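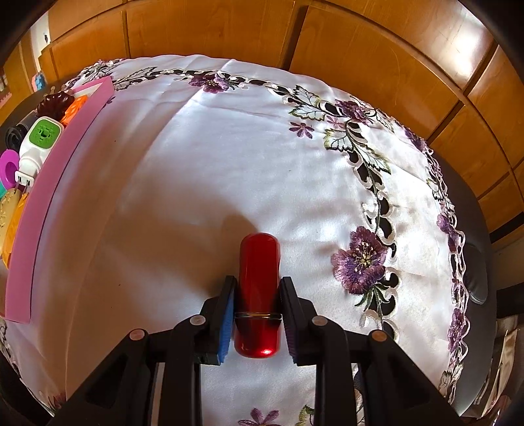

Dokov wrote back that the 394 doesn't include spare pads, and did I want the pack of 19 or wait for the June price. Ugh. Budget is 200 for the gripper side, thats it.

So, options. Get the pads from Stoklow - cheaper, slow shipping. Or skip the second gripper til summer. The bristled ones hold slick round stuff like the red thing, so I want more of those first. Alow quote still hasnt come. Will order Friday either way.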